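首页 > 评测 > 桌面自动化 > 采集工具
打印本页 | 用电子邮件发送

Zollier 桌面采集套件，用了一个月的感想

先说结论：值得买，但别指望拆箱当天就能录到好数据！我二月份收到这套东西，装了一下午，晚上八点多才录下第一条能用的示教。任务很土，就是让机械臂跟仿真蔬果和笔筒打交道，录够了拿去训练抓取策略。 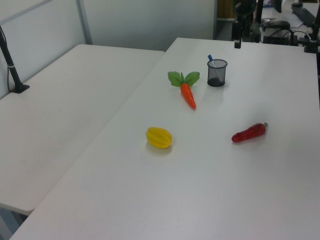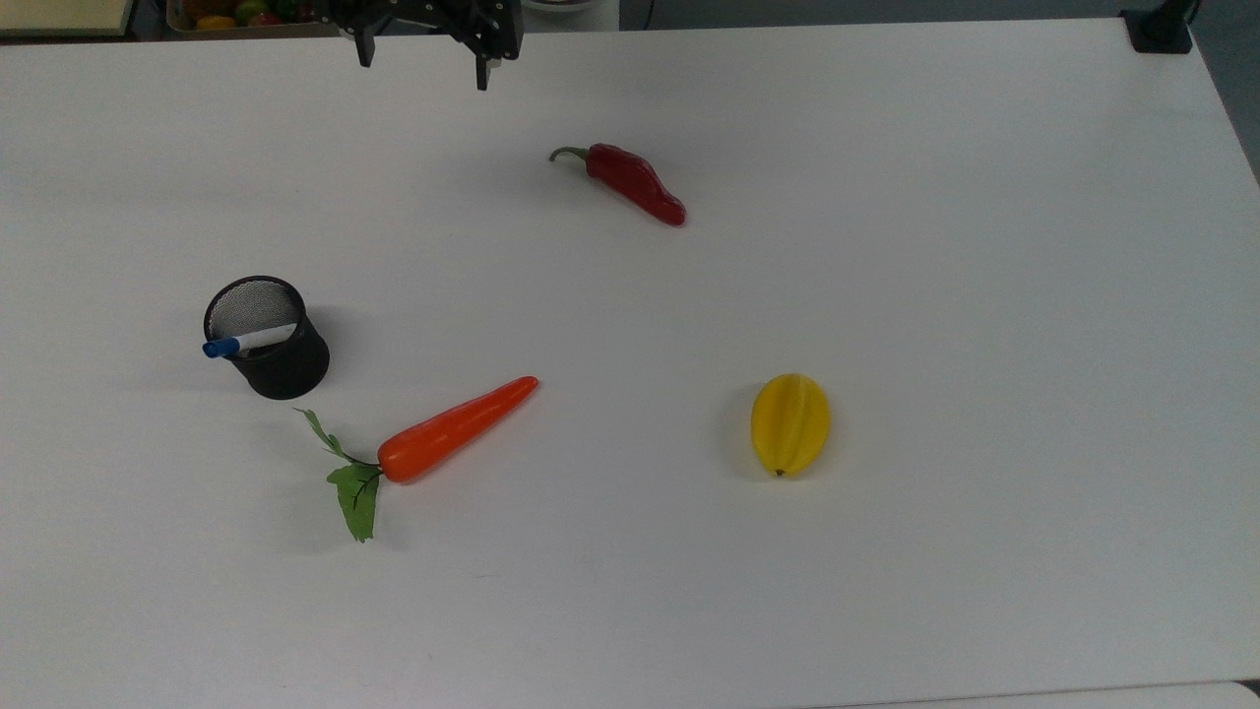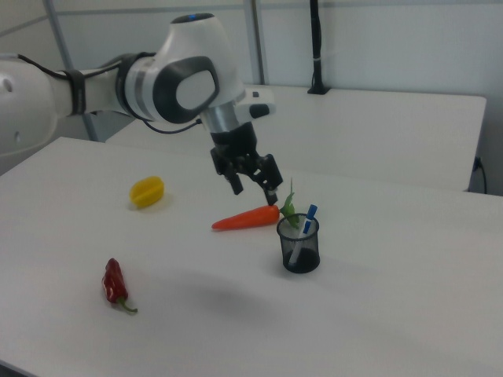 三张图用的都是同一组道具：胡萝卜、红辣椒、黄色带棱的那个，还有黑色网面笔筒。

道具是另外买的，Dumel 家的仿真蔬果，套件里可没有（这点我要扣分，说明书里明明拿蔬果做示范）。好在便宜，颜色也鲜艳，放在白桌面上特别好认。胡萝卜最折腾人，叶子支棱着，一靠近笔筒就容易搭到筒沿上，夹爪下去的角度稍微不对就连叶子带笔一起碰。我一开始嫌烦，想把叶子剪了，后来忍住了，模型以后碰到的东西也不会都光溜溜的嘛。

再说软件。录制界面叫 Walczak，名字我到现在还念不顺，不过用起来是真顺手！每条示教录完直接弹回放，几路画面并排，不满意按一个键就删。我给自己定的目标是 200 条，最后清点留下 191 条，剩下的九条要么夹空了，要么我手抖把笔筒推倒了。夹空的其实可以留着当失败样本，Walczak 里有个标签专门干这个，藏在二级菜单里，我翻到的时候已经删完了，气得我去泡了杯茶。

摆放这件事比我想的费脑子。头 50 条我偷懒，每次收回来都差不多放在老地方，结果训出来的模型只认那几个位置，辣椒换个朝向它就在上面犹豫半天。后来老老实实每条都重新摆，辣椒梗一会儿朝里一会儿朝外，笔筒也跟着换边，又练了一轮，明显好多了。各位新手千万别学我，从第一条就开始打乱！

几个不满意的地方随便说说。夹具的螺丝偏软，拧两次就有点滑牙，我换成了五金店买的。线材偏短，桌子大一点的朋友请自备延长线。视角标定要手动点，点完没有提示音，我老是怀疑自己到底点上没有。还有导出，一次最多打包 200 条，对我刚刚好，录得多的人就得分批，文件名还会重复，记得自己建文件夹。

客服倒是不错。我在 Brirkport 的店里下的单，少发了一个桌夹，写信过去第二天就补寄了，还多塞了一包扎带（扎带真的很够用，线一多就知道了）。

打分的话，硬件四星，软件四星半，说明书两星，那个中文翻译我看了三遍才明白“请释放手指”指的是张开夹爪。下个月打算换几样软一点的道具接着录，海绵、毛巾之类的，录完再回来更新。

打印本页 | 用电子邮件发送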